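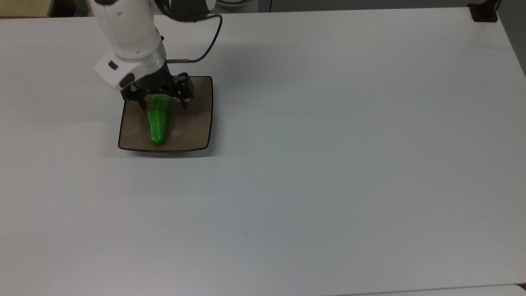 Groen Robot Club – Frequently Asked Questions

Last updated Jun 3, 2026

Do I need to know how to program?
No. You need to be able to read an error message all the way to the end before asking Griet about it. Most new members pick up the rest in a few weeks.

Who runs the club?
Griet Visser teaches the sessions and Murray Lavoie looks after the hardware. If you want something explained, ask Griet. If you want something unbolted, ask Murray, and ask first.

What do we do all term?
We teach an arm to pick things up and put them down somewhere else. Your little brother has been doing this since before he could talk, so prepare for some humbling afternoons. We start with toy vegetables on a plate and move on to whatever the Storkano organizers put on this year's object list.

Why toy vegetables?
Real ones were tried. Real ones also get squeezed, and then somebody has to wipe down the gripper.

What is Storkano?
The regional pick-and-place contest, held in Erberg at the end of June. Each team gets 11 objects and 90 seconds per run. You lose points for drops, for touching the arm, and for arguing with the judge – we have lost points for all of these.

How did the club do last year?
We scored 759, good for fourth place. There were more than four teams. People always ask.

Can I run the arm by myself?
After you pass the safety check, yes, as long as a second member is in the room. The check takes 40 minutes and includes finding the stop button with your eyes on the arm. Several very smart people have failed that part.

What happens if I break something?
Tell Murray. He is calm about broken things and much less calm about broken things he finds on his own. Fingertips and cables are covered by the club fee. Laptops are not.

Can I bring my own objects to test?
Please do. Nothing wet, nothing alive, nothing you would be sad to see on the floor. Write your name on it or it joins the box.

My code worked yesterday and today it doesn't. Why?
Check whether someone moved the plate. Then check whether you moved the plate. After that, look at the branch you're on.

Is there homework?
You keep a logbook, on paper or in the shared folder. Write down what you changed and what the arm did. "It was being weird" is not an entry, though we have pages of it.

Can students from Farau join?
Yes, on the same terms as everyone else. Sign up at the front desk and bring the permission form if you're under 18.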